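Wednesday, September 14, 2022

So the grasp scoring thing works now! Mostly. I've been grumbling about it since January, so I figured it deserved a post.

Quick recap if you're new. We want the arm to pick whatever it likes out of a messy bin, with no models of the objects at all. The old method (Butidia, my name, don't ask) looked at the depth picture and picked the spot with the best score. Fine for boxes. Terrible for anything see-through, where depth just gives you mush.

The new version learns from its own tries. We logged 3394 of them over the summer at Brerarwood, and I held back the last 900 for testing. Then I retrained on color plus depth and let the network say how unsure it is. When it's very unsure, it goes for a different object first and comes back later. That's the whole trick, and it took me an embarrassingly long time to get there.

On the held-back set, bad picks went from 249 down to about half that. Clear plastic is still the worst group by a mile, and soft crumpled stuff is second. 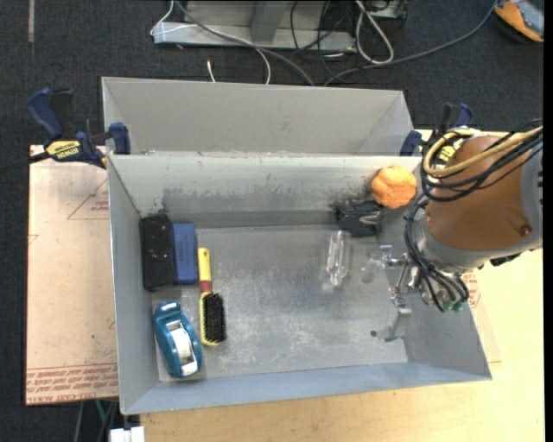
I also tried giving it 3 looks at the bin before choosing, which helped a little but made every pick painfully slow, so I turned it off again. Tzanetos does something smarter in their code with a single look and a cheap second guess, and I want to steal that idea next. After that I need to rerun everything on the Sernatthorpe setup, where the lighting is much worse. I'll post the numbers when I have them, good or bad!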